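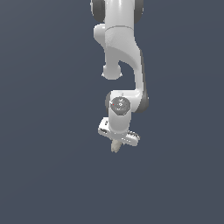
Simulation renders in validation reports: what do we require?

Forum: Cell Safety and Commissioning > Standards and Good Practice
19 replies, showing the first page

dudgeon_cell
Posted in March, 9:40 am

I've been handed the job of writing our house rules for simulation evidence. Right now a report can contain a picture of an arm hanging in blue-gray nothing and the caption "pose verified," and three people will sign it before lunch. I have been one of the three people.

My draft so far:

1. Every render is labeled as simulation, in the caption, in words.
2. Every render carries the scene file version and the joint values.
3. If the fixtures, floor and guarding are not loaded, the caption says so.
4. No clearance claim may rest on a render with no surroundings in it.
5. The tool on the wrist in the model must match the tool on the wrist in the cell, fingers included.

What am I missing? And is number 4 too harsh? Our integration people at the Finton site think it is, and they have told me so at length.

---

offset_zero
10:05 am

Number 4 isn't harsh. It should be in bold and possibly embroidered on something. Clear of what? The background? I would hope so.

I once reviewed a package with 14 renders in it, all lovely, glossy white arm, soft shading, and the table wasn't in a single one of them. The table was where the arm wanted to be. We found this out at reduced speed, thankfully, with a hand on the enable switch and a foam block where the part should have been.

---

pallet_jack_russell
10:31 am

Going to disagree with both of you a little. A bare arm is a perfectly good picture for some jobs. If I'm checking that the hand is mounted at the right angle to the flange, I don't want your table. I don't want your fence or your nicely modeled fire extinguisher either. An empty background is the easiest place to see whether the hand is rotated wrong.

The trouble comes when that picture wanders into a different section of the report. So write the rule about the claim and leave the picture alone.

---

dudgeon_cell
10:44 am

Fair. New number 4: "Each render states the one thing it is evidence for." Then whoever writes "clearance" under an empty scene has to do it with their own name on it.

---

offset_zero
10:52 am

People will put their names on anything. But okay, better.

---

mostly_harmonic
11:20 am

You're missing collision geometry. What you see in the viewer is the visual mesh. What the planner checks is usually a simplified shape underneath, and the two can be quite different without anybody's picture looking any worse. We require both, same pose, same camera angle, side by side.

On the Orero project the fingers had a visual mesh and no collision mesh at all. As far as the planner was concerned the arm ended at the palm. It was very confident around bins.

---

wd40_and_hope
11:38 am

"It was very confident around bins" is going in my next performance review.

---

pallet_jack_russell
11:45 am

Agree on collision meshes. Would also add to number 5: match the finger length to a measured value from the real hand. Fingers get swapped in the shop and the model doesn't hear about it. We had a 6 mm difference survive two releases.

---

guardrail_gary_not_gary
12:15 pm

Devil's advocate from a small shop. There are two of us. If each picture needs a scene version, joint values, a statement of purpose and a twin picture in collision colors, I will stop putting pictures in reports, and then you'll have no pictures and the same errors. Which of these would you keep if you could keep two?

---

mostly_harmonic
12:22 pm

Joint values and scene version. With those I can rebuild everything else myself and be annoyed at you in private.

---

offset_zero
12:30 pm

The simulation label and the purpose line. A reader in a hurry doesn't rebuild anything. A reader in a hurry sees a tidy arm and thinks "done."

---

guardrail_gary_not_gary
12:41 pm

So that's four. Thank you both.

---

dudgeon_cell
1:10 pm

You can script three of them. Ours stamps the label, version and joint values into the caption on export. Took an afternoon, plus another afternoon because it was printing radians to people who think in degrees. Only the purpose line is typed by a human, and the export refuses a blank. It does accept a single period, as we learned from Hiken.

---

wd40_and_hope
1:26 pm

What was the render with the period evidence for?

---

dudgeon_cell
1:29 pm

Punctuation.

---

torque_of_the_town
2:02 pm

Slightly different point. None of this replaces the physical check. We use Dudás as our simulator and I like it, but our rule is that a simulation result lets you move the real arm slowly with somebody watching. It doesn't let you move it fast. We ran one routine 1000 times in simulation without a fault, and on the real cell it snagged its own cable on the first pass. There was no cable in the model. A simulated arm is beautifully dressed and never has a hose hanging off it.

---

pallet_jack_russell
2:15 pm

Cables! Put cables in the rule. "Dress pack not modeled" should be a standard line unless somebody has modeled it.

---

dudgeon_cell
2:34 pm

Added as number 6, along with collision geometry as number 7. Current wording of 6: "If cables and hoses are not in the model, the caption says so, and the first physical run is done at reduced speed with the dress pack fitted."

Finton has already asked whether 7 applies to old reports. I said no. I would like to go home at some point.

---

offset_zero
2:40 pm

It should apply to old reports.

---

dudgeon_cell
2:41 pm

I know it should. Draft two goes up tomorrow, bring complaints.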